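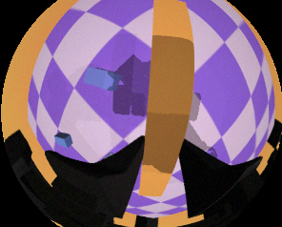

4. What we did in the simulator before we touched the arm

I should say up front that our club, Urside, had never written a simulated task before this one, and most of this section is me explaining how we got from no plan to a plan that sort of held together. We wanted a block-handling task our new members could practice on for a whole term without anyone standing over them, and we wanted the view to come from the hand itself, fingers and all. The floor in our world is a purple and lavender checker pattern, and I'm glad we kept it, because the squares bow outward more and more toward the sides of the view and that bending turned out to be the best teaching tool we had. Anyone who assumed a straight line in the world stays straight in the picture got cured of that in one evening. The long orange bar between the fingertips does the same job, with one edge almost straight and the other bulging, and Tahsin Munshi used it as the opening puzzle for every new pair.

Figure 1. Wrist view from the Prata world, with the orange bar, the larger blue block and the small blue cube.

4.1 Setting up the task

The task itself is easy to say out loud. Leave the bar alone, find the small cube, pick it up and put it down beside the larger block. We called the world Prata and we called the grading script Grinulbridge, for reasons that made sense to Filipa Veloso at the time. Each team got 60 practice runs per session and a cap of 180 seconds per run, and the script wrote down whether the cube ended up where it should. There were 12 of us taking part, working in pairs, and by the end of August the log had 1146 finished runs in it. I was amazed by that number! (I had privately guessed we would all be bored of cubes by the second week.)

We made every pair write their own color finder from scratch. No borrowed code, just thresholds and patience. Blue looked like the easy color and it really was not, because a block like ours has a medium blue side, a lighter periwinkle part and a dark teal end where the shade falls, and a threshold that grabs one of those happily ignores the next. Two pairs came back with code that was sure there were several blocks. Bogdan Marciniak had the opposite trouble — his finder liked the purple shadows on the floor so much that it kept sending the hand off to pick up nothing at all.

4.2 Shadows, and the argument about them

We argued about shadows for longer than I want to admit. Leonilde Patrício wanted them switched off for the first few sessions so that people could get a win early. I wanted them left on, mostly out of stubbornness, and we ended up splitting the pairs and trying it both ways. The pairs who started without shadows got their first good pick sooner, and then had a miserable time when we turned the lights back to normal. The pairs who started with them grumbled a lot and then stopped grumbling. With so few pairs I can't tell you this is a real effect, and Teresa Frade made me promise to say so in the paper, so there it is.

What I can say is that the orange bar was the hardest thing for everybody's code to deal with. Its shaded part is a dark golden brown, and the surface around the checkers is orange too, so a finder tuned to the bright tip lost most of the bar and a looser one swallowed the border as well. Tahsin's pair got around it by using the edges of the bar and leaving color out of it completely. Other pairs copied the idea within a day, which we allowed, as long as they wrote their own version and could explain it to me at the whiteboard.

4.3 Moving over to the real bench

We froze the code on 4 September 2018 and carried it over to the bench at Brurwood. I had hoped for a smooth handover and I did not get one. The edge-based finders came across with small changes, and the color-based ones needed their thresholds redone from the start, and one pair spent a whole session finding out that their left and right were swapped. The scores from the bench are in Section 5, along with the changes each pair made to get there.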